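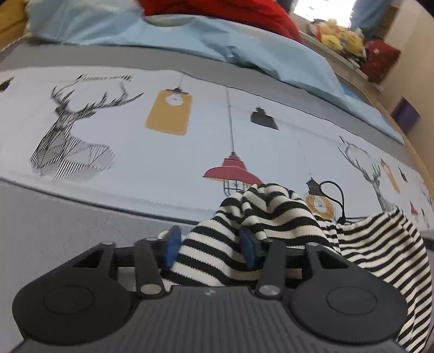
4.2 Surface pattern and the handling of mixed textiles

The inventory described in Section 3 contains 245 textile items from nine households. Of these, 44 were classed as bedding or bed-sized cloths and the remainder as garments, towels and small household pieces. This section considers items handled on a bed or a similar soft, flat surface, where the layer underneath is itself a textile and often carries a print of its own. Handling on tables and ironing boards is treated in Section 4.3.

Items were coded for three surface properties: the type of pattern (plain, striped, checked, figured), the scale of the repeat, and the pile or texture. Striped knits proved the hardest to code consistently. A stripe on a woven cloth stays close to its nominal width until the cloth is creased. A stripe on a knit widens where the fabric is stretched or lies toward the viewer and narrows where it is gathered or turned away, so that a single garment can show two or three apparent stripe widths at once. The effect is visible in Figure 6, first panel, where the stripes in the nearer part of the knit look broad and those toward the right look much narrower, with tight gathers between the two areas. Coders working only from stripe width assigned such items to more than one class. The instruction was therefore changed: stripe width was to be read from the flattest area available, and from nowhere else.

Figured cloths raise a different problem. Large prints with recognizable motifs, such as antlered animals or lamps, give a clear indication of which way up the cloth lies. Participants used this information readily. When asked to square a figured cloth to the edge of the bed, most began by turning the motif upright and only then looked for a hem. With plain cloths they went to a corner first. The difference was stable across households - it did not depend on whether the cloth belonged to the participant.

The same print becomes a distraction once another item is placed on it. A heavy black outline or a patch of hatching under the edge of a garment can be mistaken for a seam, a cuff or a shadow, particularly where the garment has been dropped in a heap. In the Ratlow sessions, participants reaching for the hem of a knit on a printed cover took hold of the cover as well in a number of cases and had to let go and start again. We refer to this as a double pick. Double picks were recorded for every fold attempt in the log, which holds 1432 attempts in total.

Figure 6. Striped item and white deer-print cloth on a gray, bed-like surface (first panel), and a blurred striped item with the printed cloth beyond it (second panel).

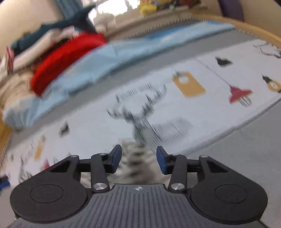 Double picks were coded from the log by two readers, and disagreements were settled by Sunee Onsri. An attempt was counted as a double pick only if the lower layer was lifted clear of the surface or drawn out of line by more than the width of a hand. Slight drag on the lower layer was common with fuzzy or brushed fabrics and was ignored. Where both layers were bunched before the attempt began, the attempt was marked as unclear and left out of the comparison.

Three conditions were compared. In the first, the item lay on a plain layer of contrasting color. In the second, it lay on a plain layer close to its own color. In the third, it lay on a figured layer. The second and third conditions produced more double picks than the first, and the third produced the longest pauses before contact. Participants in the Khamphan household, who used a figured cover every day, paused less than the others but made double picks just as often. Familiarity with the print seems to shorten the search without improving the grasp.

The state of the item mattered more than its pattern. A knit pulled up into a mound offered an easy first hold at the peak, and participants nearly always took it. Lifting from the peak, however, brings the fabric up with its edges hanging at uneven lengths, and a second movement is needed to find a hem. Items lying flat required a slower first hold but fewer movements afterward. Total handling time for the two starting states was therefore closer than the first movement would suggest.

Bed surfaces also differ from tables in that the lower layers move. A crumpled sheet left beside the working area tends to creep into it as items are turned, and a loose printed panel will rotate along with the garment on top. In the Grekora sessions the lower cover was smoothed again before each item. In the Flulier sessions it was left as it lay - the later items in those sessions were consequently handled on a more disordered surface than the earlier ones, and item order was entered as a covariate in the analysis in Section 5.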